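Can a machine put the toys away yet?

June
By Carmela Segura

I have two kids and one living room floor, so I pay attention when a company says its robot will tidy a house. I've been asked about it three times this month, mostly by other parents. My answer is that it can do pieces of the job, slowly, if someone sets the job up for it first.

Folding, wiping and loading a dishwasher all get more attention, but I think picking up is the better test. A hairbrush is long and thin. A plastic dinosaur has legs and a tail pointing every way. A cup rolls when you touch it. You and I grab all of these without looking, often while on the phone.

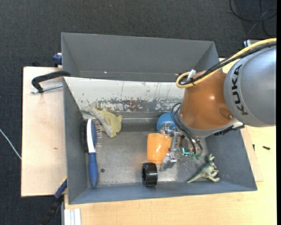 Sverre Solberg spent 13 years on the packing floor at Kinnunen before he moved to the automation side, and he told me the shop has the same trouble. An arm that lifts one known box 1,000 times a shift is old news. Give it a bin of mixed returns and it slows down. By his count a person clears a tote in around 6 minutes, and the arm they tried last year needed a good deal longer and still left the flat things at the bottom.

Then there is the matter of where things go. My daughter's cup belongs in the kitchen, except for the one that holds her markers. I can't see a robot learning that without me telling it, and then telling it again when she changes her mind.

I'd pay for one that cleared the floor overnight, even badly. For now we have a basket by the stairs and a seven o'clock rule, which works most evenings.

Contact | Copyright Carmela Segura | Back to top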